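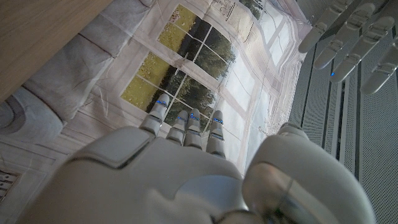 4. The Packing Task in the Third-Year Project Course

6 min read · 11 shares · 2 comments

4.1 Task and equipment

The project course runs over one semester and is built on a single task, which each team works on from the first lab session to the final report. A small object is placed on a table with a sheet of bubble wrap, and the two-armed robot has to enclose the object in the sheet and hand the bundle over at the table edge. Teams of three or four students share the robot in booked blocks. Eleven students were enrolled in the year described in this section, divided into three teams that named themselves Fullel, Grima and Skekton.

We chose bubble wrap after a year of working with cardboard boxes. The boxes had been modelled accurately by every team within a fortnight, and the remaining weeks went to small adjustments of timing. A flexible sheet doesn't allow this. Its shape after each contact depends on the contact before it, and the students' first simulations of it were poor enough that all three teams gave them up and collected demonstrations by teleoperation. 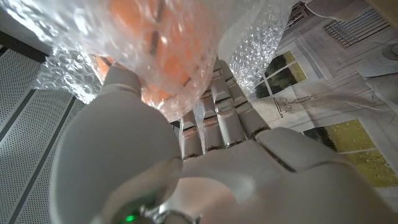 Assessment of the grasp was the part of the marking scheme that changed most during the semester. The original rubric gave full marks for a grasp if the object stayed in the hand for the whole transfer, and this rewarded teams for squeezing hard. The revised rubric scores where the contacts fall. A grasp of the kind shown, with the thumb against the underside of the bundle and the fingers close together on the other side of it, is marked as a supported grasp. Loose flaps of wrap standing away from the object are recorded separately under coverage and don't reduce the grasp score. Markers were asked to judge colour visibility through the plastic as well, because an object that can still be made out as orange through the layers gives a team's detector something to work with. Two of the three teams relied on this.

4.2 Data collection

Each attempt was limited to 40 seconds. Over the semester the teams logged 284 attempts, of which 261 were kept for analysis. The remainder were dropped for missing joint data or because the operator had started before the log did. Attempts were recorded from the head and from the wrists. Teams were free to use any combination of views in training, and were asked to justify the choice in their reports.

The ball was the standard object. A second, yellow item was left on the table as a distractor, and its position was not controlled between attempts. We would control it in future, as Skekton's report makes a reasonable case that its position affected their results.

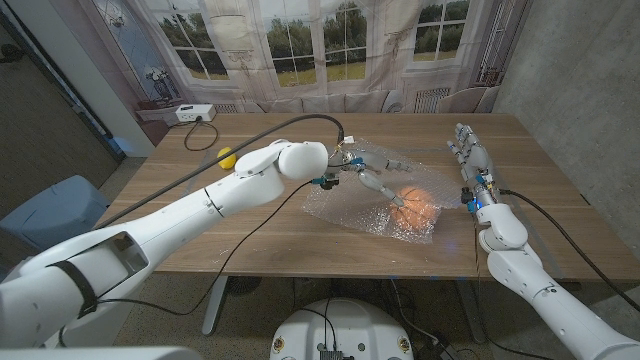 Slavica Stojanović
Course coordinator and corresponding author

Cable routing took up more supervised time than we had planned for. The black cables on the arms run outside the casing, and on the left a thinner one loops down over the tabletop from the hand, so a trajectory planned only from the arm model can drag a cable through the sheet. Grima added a keep-out volume beneath the left wrist. Fullel re-tied the cable at the start of every block and wrote the procedure into their lab book, where it was later copied by the other teams.

Contact with the object while the sheet lay under it was treated by all three teams as a distinct phase. In this phase one finger of the left hand can be used to touch the ball on the sheet while the right hand is kept clear. Demetrius Iwasaki, who supervised the evening blocks, noted that students tended to start with both hands moving at once and to separate the motions after watching their own recordings.

The two-handed phase was harder to describe in the students' state diagrams. Figure 4 gives the arrangement the teams called "bridge", which appears in all three reports under slightly different definitions.

Figure 4. Bridge arrangement, head view. The sheet is held in a loose band between the hands, with the ball on the tabletop in front of the gap.
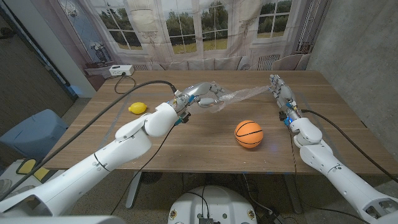

4.3 Student reports

Reports were due on the Sunday after the last lab block and were marked by two staff members independently. Both markers found the sections on failed attempts stronger than the sections on method. Grima organised theirs by the first thing that went wrong in each attempt, which made the log much easier to compare with the joint data. Fullel's report contained no failure categories until the second draft.

The markers disagreed most often on coverage. One counted any gap in the wrap as incomplete and the other allowed a gap at the fold. The written definition now follows the second reading, and the marks for that year were moderated to match it.

Related items
Athanasiadis: a shared logging format for student robot labs
Marking group work in project courses: notes from three semesters
Teleoperation training for undergraduates before the first lab block
Section 5. Changes to the course and equipment list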